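Sestar erweitert Getränkeservice für Besprechungsräume

Mittwoch, 12. August

Der Büroversorger Sestar baut seinen Getränkeservice für Besprechungs- und Pausenräume aus. Ab sofort können Firmenkunden neben Wasser und Kaffee auch Fruchtsaftgetränke und Tees in kleinen Flaschen bestellen. Geliefert wird direkt in die Etage, auf Wunsch bis an den Tisch. Das Angebot richtet sich an Unternehmen ab sieben Arbeitsplätzen.

Vorausgegangen war ein Probebetrieb, der im Mai begonnen hat. Beteiligt waren rund 400 Beschäftigte in neun Bürohäusern, darunter die Verwaltung des Möbelhändlers Stuvar und die Räume des Planungsbüros Pillai. Die Häuser erhielten einmal pro Woche eine gemischte Lieferung und gaben anschließend an, welche Sorten nachbestellt werden sollten. Gefragt waren vor allem Flaschen mit Schraubverschluss, die während einer längeren Sitzung wieder zugedreht werden können. Offene Karaffen wurden dagegen nur selten verlangt und gehören künftig nicht mehr zum Standardumfang.

Auch die Größe der Lieferungen wurde nach dem Probebetrieb geändert. Die kleinste Bestellmenge liegt jetzt bei einem Kasten pro Sorte, gemischte Kästen sind gegen Aufpreis möglich. Leergut nimmt der Fahrer bei der nächsten Lieferung mit. Kunden mit mehr als 100 Arbeitsplätzen erhalten einen festen Liefertag und einen eigenen Stellplatz im Lager Kilotau, von dem aus Nachbestellungen am selben Tag ausgefahren werden.

Neu ist außerdem die Tischausstattung. Sie umfasst Keramikbecher, kleine Tassen und Untersetzer. Das Geschirr bleibt Eigentum von Sestar und wird wöchentlich gegen sauberes getauscht. Wer eigene Becher verwenden möchte, kann den Service ohne Geschirr buchen. Bei der Zusammenstellung hat sich das Unternehmen an Arbeitstischen orientiert, auf denen neben den Getränken auch Unterlagen, Telefone und Tablets Platz finden müssen. Große Tabletts und Kühlboxen für die Tischmitte sind deshalb nicht im Angebot.

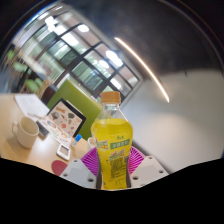 Bestellungen sind telefonisch, per E-Mail oder über das Kundenkonto möglich. Änderungen an einer laufenden Bestellung werden bis zwölf Uhr am Vortag der Lieferung angenommen. Die Rechnung wird monatlich gestellt, Geschirr und Getränke sind darin getrennt aufgeführt. Bestehende Verträge über Wasser und Kaffee laufen unverändert weiter und können jederzeit um die neuen Sorten ergänzt werden.

Die Teilnehmer des Probebetriebs behalten ihre bisherigen Preise bis zum Jahresende. Neukunden können vor Vertragsabschluss eine Probelieferung mit Getränken und Geschirr anfordern.

Über Sestar
Sestar beliefert Büros, Praxen und Kanzleien mit Getränken, Geschirr und Verbrauchsmaterial für Teeküchen. Das Lager Kilotau dient als zentraler Standort für Kommissionierung und Rücknahme.

Pressekontakt
Sestar, Pressestelle
Fotos und Preisliste auf Anfrage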